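Search this site Go

Home Courses Handouts Writing Studio Contact

WRITING FOR OTHER PEOPLE
Handout 4: Revising a Long Draft
Khadija Belhaj, Gustevdale Evening Program
1/5/22

Welcome back, everyone! I hope the break was kind to you and that at least a few of you did the thing I begged you to do, namely leave your draft alone. Please read this before our next meeting and bring a pencil.

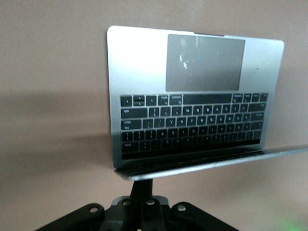
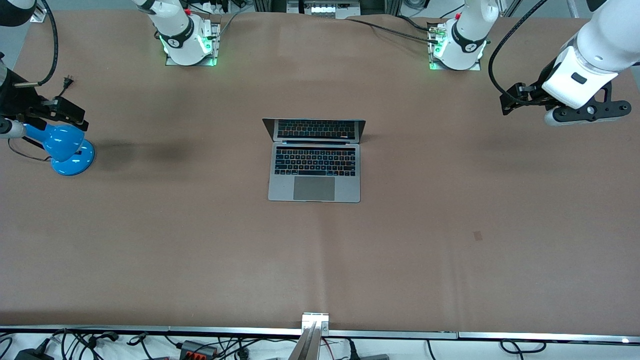 Revision is a different job from drafting, and I think most of the misery people feel about it comes from trying to do both at once. When you draft, you are talking to yourself, and that is fine, you're good company. When you revise, you have to become somebody who has never met you and who has other things to do this evening. One small trick that helps me is to change how the words reach my eyes. If you wrote the piece on an open laptop like the silver one in the photos, with the keyboard and that big trackpad right under your hands, you will keep fiddling. Your fingers know where everything is and they will swap "large" for "big" and back again until midnight. So print it, or read it aloud to the dog, or send it to your phone and read it standing up in the kitchen.

The first pass: what is it about?

Read the whole draft straight through without marking anything. I know, I know. It's hard. Then turn the pages face down and write one sentence saying what the piece is about. If your sentence has three "ands" in it, you may have two pieces (this happened to me with my essay on Vellitz, where my aunt's bakery and the closing of the rail line were fighting for the same eighteen pages, and the rail line had to go live somewhere else).

Keep that sentence. Tape it to the wall if you like. You'll want it in a minute.

The second pass: paragraphs

Now go through and write two or three words in the margin beside each paragraph to say what it does. "Introduces uncle." "Weather." "Weather again." You are making a map after the trip, and some people call this a reverse outline. Read down the margin only. Where two labels match, see if the paragraphs can be joined. Where a label has nothing to do with your taped-up sentence, put a question mark there and keep moving — don't cut yet.

An early draft of my Feromero chapter came to 3,827 words, and when I did this I found the first 421 of them were me clearing my throat. Four hundred and twenty-one words about how I came to be interested in the subject! The reader was already interested or she wouldn't have picked it up. I moved one line of it down to page two and let the rest go, with a little sigh.

The third pass: sentences

Only now, please. Read aloud, at the speed you'd read to a friend. Wherever you stumble, make a mark and go on. Go back to the marks afterward. Things I often find in mine:

- a sentence that starts over halfway through
- "very," of course
- a "this" with nothing clear behind it
- two good comparisons side by side, each spoiling the other

With that last one, choose your favorite and save the loser in a file. Mine is called Leftovers and I visit it every August.

A word about cutting

People ask how much to cut and I never have a good answer. Try taking out one full paragraph you like and reading across the gap. Sometimes you can't find the place where it was. Sometimes the piece limps, and then you put it back and feel much warmer toward it.

For next time

Choose 300 words from the middle of your draft (the middle, please, since beginnings always get all the love) and bring two copies, one as it stands and one after the three passes. Leave wide margins. We'll trade with a partner and label each other's paragraphs, and then we'll talk about where the labels disagreed. If you missed the last meeting, bring whatever you have, even if it's a letter or a long email you're proud of.

Tea is in the back as usual, and somebody still has my blue stapler.

18 shares 4 comments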